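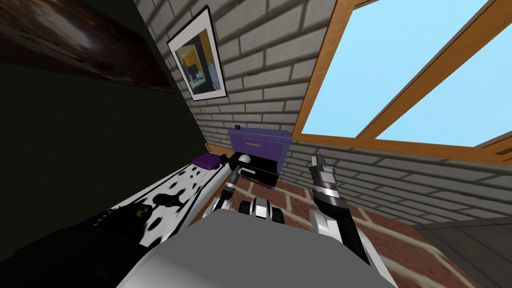 図1 居室のCG(レンガ壁、木枠の窓、紫色のナイトテーブル)

既存集合住宅の断熱改修と居住環境に関する調査助成 中間報告書

助成先:ドリンドステッド住環境研究室
報告者:関口 悠斗(研究代表)、フサム・ラワシュデ(計測担当)
対象期間:助成開始から8月末まで

1.報告の趣旨
本報告書は、助成契約第5条に基づき、標記調査の進捗、経費の執行状況および下半期の計画について報告するものである。なお、計測値の詳細な集計表は別冊に収録し、本書では主要な経過のみを記載する。

2.調査の概要
本調査は、築年数の経過した中層集合住宅を対象として、窓まわりおよび外壁内側の簡易な断熱改修が、冬季の室温、結露の発生ならびに居住者の就寝環境に与える影響を把握することを目的とする。全面的な外断熱工事は費用負担が大きく、区分所有者間の合意形成に長期間を要する例が多い。そのため、専有部分の範囲内で実施可能な工法に対象を限定した。
調査対象は、協力の同意を得た17戸である。いずれも寝室が北側または東側に面しており、冬季の窓面結露について居住者から申告があった住戸を選定した。

3.上半期の実施内容
(1)事前調査
全戸について間取り、開口部の寸法、既存サッシの形式および壁体構成を確認した。竣工図が残っていない住戸については、管理組合の保管する改修履歴と現地での実測により補完した。実測の結果、同一の住戸タイプであっても過去の内装工事により壁厚が異なる事例が認められたため、断熱材の厚さは住戸ごとに設定し直している。
(2)計測機器の設置
温湿度記録計は、ルミネ型(Lumine)を寝室に、プルタム型(Plutum)を居間および廊下に配置した。記録間隔は全戸で統一した。設置後の点検において2台に時刻のずれが確認されたため、当該機器を交換し、ずれの生じていた期間の記録は分析対象から除外した。
(3)居住者への聞き取り
就寝時の寒さ、換気の習慣、暖房器具の使用時間、加湿器の有無等について、訪問による聞き取りを行った。不在の多い住戸については書面による回答に切り替えた。夜間に暖房を停止する住戸では、起床時の室温に対する不満が比較的強く示されている。一方、就寝中も暖房を継続する住戸では、乾燥および光熱費に関する意見が中心であった。
(4)改修仕様の検討
内窓の設置、窓台まわりの気密処理および外壁内側への断熱板の施工を組み合わせ、標準仕様と簡易仕様を作成した。レフティネン方式(Lehtinen)の下地材については、既存壁を大きく傷めずに撤去できる点を評価し、標準仕様に採用することとした。家具の配置については、外壁に密着させた場合に背面の通気が妨げられるため、居住者向けの手引きに離隔の目安を記載する予定である。

4.中間時点の所見
現時点で得られている記録は夏季を中心とするものであり、改修効果を論じる段階には至っていない。ただし、以下の点は下半期の計測計画に反映すべき事項と考える。
第一に、寝室の湿度は住戸の方位よりも扉の開閉習慣に左右される傾向がみられた。冬季計測では扉の開閉状況を併せて記録する。
第二に、内窓の設置に際し、カーテンレールや窓台上の物品が支障となる住戸が想定を上回った。施工日の調整にあたっては、事前の片付けに要する期間を見込む必要がある。
第三に、管理規約上、窓枠への固定方法に届出を要する棟があった。届出書の様式はすでに管理組合と協議済みであり、工程への影響は軽微と見込まれる。

5.経費の執行状況
上半期の執行額は586万円である。主な内訳は計測機器の購入費、現地調査に係る旅費および調査補助者の人件費である。機器交換に伴う追加費用は消耗品費の範囲内で処理しており、費目間の流用は行っていない。改修工事費は下半期に計上する。

6.課題および対応
協力住戸のうち、年度内に転居の可能性がある旨の申し出を1戸から受けている。転居が確定した場合は、当該住戸を改修対象から外し、未改修のまま比較用の記録を継続できるよう所有者と協議する。
また、内窓の納期が当初の見積りより延びている。関口が施工業者との調整を担当し、納品の遅れる住戸については断熱板の施工を先行させる方針である。ラワシュデは、工程変更後も改修前後の比較期間が確保されるよう、計測計画の見直しを進めている。

7.下半期の計画
10月に標準仕様の施工を開始し、11月中に簡易仕様を含む全工事の完了を目指す。12月から2月までを冬季計測期間とし、期間中に居住者への再度の聞き取りを実施する。計測終了後、改修前の記録との比較分析を行い、居住者向け手引きの案とともに最終報告書に取りまとめる。

添付資料
別冊1 温湿度計測集計表
別冊2 聞き取り調査票および回答集計
別冊3 改修仕様書(標準・簡易)
別冊4 経費執行明細書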